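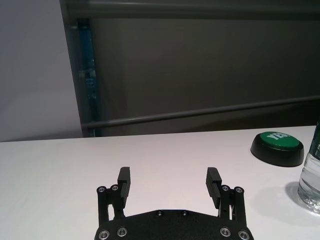

Working with the new arms at Vachon: your questions

Updated 2019-10-04

The two-arm stations are coming to the packing floor at our Vachon site, and the question box by the break room has been filling up ever since the news went out. Keep them coming! We've grouped the ones we hear most. If you work at Imer, most of this will apply to you later on, but your dates aren't set.

Jobs and hours

Is anybody losing their job over this?
No. All 84 people on the packing floor keep their jobs and their pay grade. What changes is how your shift is put together. The stations take over part of the bottle handling, and the people who did that full time will split their day between running a station and the work we never have enough hands for, like kitting and returns.

Will my hours change?
Not this year. Shift times, breaks and overtime rules stay as they are. If that ever comes up for discussion you'll hear it from your supervisor first, well before it shows up on a schedule.

What is the station supposed to handle?
Upright bottles, one at a time, from the table to the tray. We're aiming for 2,000 bottles a shift per station. Mixed cartons, anything soft and anything leaking stay with people.
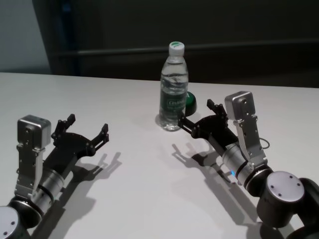 Do I need a technical background to run a station?
Running a station takes no technical background. The training is two half days, paid, during your normal shift, and it starts with switching the station on and off safely.

What happens in training?
The first half day is about stopping, starting and clearing a jam. The second is the fun one. You move the arms yourself, set the points they go to, and learn to use Halia, the program that runs on the station screen. Halia shows each step as a plain sentence, so you can read through a job from top to bottom and see which step it's on. Quite a few people from the first group stayed past the end of class to try one more thing, and we had to ask them to go home.

Can I say no?
Yes. Running a station is voluntary through April. Sign up with your supervisor if you want in, and if you try it and would sooner go back to what you were doing, say so.

Working next to it

Are the arms safe to stand beside?
Stay outside the floor tape while they're moving. They slow down when someone comes close and stop if they bump into something, but the tape is still the rule, for visitors too. Tie back long hair, and no loose sleeves or lanyards at the station.

Who do I tell when it does something odd?
Press stop, then call the floor lead. You won't get in trouble for pressing stop. Write down what it was doing at the time, even if it's only a few words – "reached too far left" is a perfectly good report.

Does it record me?
The cameras on the arms are there for the arms to find things on the table. Pictures are kept when a job fails and deleted after 66 days. They are not used for attendance, for pace or for reviews, and that's written into the site agreement, which you can read at the front office.

From the author
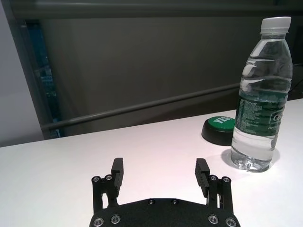

Dorothy Pruitt
Floor Training Lead, Zillska Vachon

I packed bottles on this floor for a long time before I moved into training, so a few of the questions landed on my desk with my name on them. The one I get most is whether I like the arms. I do! My wrists used to ache by the end of a shift from the same reach and the same twist, over and over, and I would have handed that part to a machine any day you asked me.

I also like what people do once they get their hands on one. The practice table is a plain white one, and we keep the practice jobs simple – a water bottle, a push button. You'd be surprised how long a group can talk about the best way to come up to a bottle.

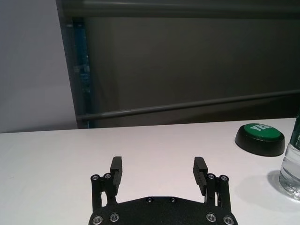
Somebody always wants to come in low, somebody else wants to come from the side, and then they try both and argue some more. Those are packers using what they know about packing, and the engineers have started sitting in on the sessions to take notes. Two of our starting positions have been changed since the first class, and both ideas came from the floor.

It isn't perfect. The first weeks were slower than doing it by hand, and clearing a jam takes patience. Our practice goal is 100 clean runs in a row, and as of this update we haven't gotten there. I'll post it on the board when we do.

More questions

Can I come and watch before I decide?
Please do. The practice room is open at lunch, and you can bring your food as far as the door.

Where do I send a question that isn't on this page?
Drop it in the box by the break room, signed or unsigned, or ask your supervisor to pass it along. Answers get added to this page.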